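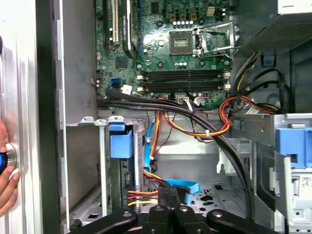

Halb elf abends, Tee kalt, Füße auch. Eigentlich wollte ich heute früh ins Bett, aber dann kam die Mail von Anel, und seitdem sitze ich wieder vor den alten Briefen und kriege den Kopf nicht zu!

Also von vorn. Ich hatte Anel Hendricks ja im Februar geschrieben, ob sie mit dem Namen Staldale etwas anfangen kann, weil der in Omas Briefen dauernd vorkommt und ich ihn auf keiner Karte finde. Ich dachte erst an ein Dorf, dann an einen Hof, zwischendurch sogar an ein Schiff (frag nicht, da war ich schon sehr müde). Und nun schreibt sie ganz nebenbei, nach drei Absätzen über ihren Garten: Staldale war eine Pension. Eine Pension! Mit Frühstück und Gemeinschaftsbad auf dem Flur, geführt von einem Ehepaar Wouters, und Oma hat dort als junge Frau die Betten gemacht. Vier Sommer lang. Davon hat sie uns nie ein Wort erzählt. Bei uns hieß es immer nur, sie sei »eine Zeit lang an der See gewesen«, und ich hatte mir dabei Liegestühle vorgestellt.

Ich habe die Briefe danach alle noch mal gelesen, und plötzlich ergibt so vieles Sinn. »Frau W. hat wieder die Laken gezählt.« Ja, klar! Und der Satz, über den Mama und ich so lange gerätselt haben, »Pimo ist die Treppe hinuntergefallen, aber er singt noch«, der handelt offenbar von einem Kanarienvogel samt Käfig. Anel kennt die Geschichte von ihrer Mutter. Ich musste so lachen, dass der Nachbar geklopft hat. Der arme Pimo. Mama habe ich sofort angerufen, obwohl es schon nach neun war, und sie hat erst gar nichts gesagt und dann: »Ein Vogel. Und ich dachte, das war ihr Verlobter.«

Zwanzig Briefe sind es insgesamt, in der Keksdose mit dem Rosenmuster, und fast alle sind an ihre Schwester gerichtet. Zwei kann ich immer noch nicht richtig lesen, die Tinte ist so blass, und Oma hat am Ende der Seite einfach quer über den Rand weitergeschrieben, um Papier zu sparen. Mit der Lupe und der Schreibtischlampe geht es Wort für Wort, manchmal rate ich auch. Heute habe ich eine halbe Stunde an »Heringe« gesessen, das ich vorher als »Herzeige« abgeschrieben hatte. Mein ganzer schöner Absatz über eine heimliche Liebschaft ist damit hin, es ging um das Abendessen.

Meine Abschriften sind sowieso ein Durcheinander. Den Anfang habe ich in das grüne Heft geschrieben, den Rest auf lose Blätter, und in der Mitte fehlt mir ein Brief, von dem ich schwören könnte, dass ich ihn schon hatte. Morgen suche ich im Flurschrank. Oder in der Manteltasche, da war letztes Mal auch die Stromrechnung.

Anel fragt, ob ich nicht im Sommer kommen will, das Haus steht wohl noch, nur ohne Schild und mit neuen Fenstern. Sie hätte ein Zimmer für mich und würde mir die Straße zeigen und den Laden, in dem Oma ihre Briefmarken gekauft hat. Ich habe noch nicht geantwortet, ich will erst nach den Zügen schauen, und Mama müsste eigentlich mit. Die behauptet zwar, ihr Knie mache das nicht mit, hat aber im selben Atemzug gefragt, ob es da Krabben gibt.

Jetzt aber wirklich ins Bett. Die Dose steht noch offen auf dem Küchentisch, die mache ich gleich noch zu, und die Lupe muss zurück in die Schublade, sonst suche ich morgen wieder das halbe Haus ab.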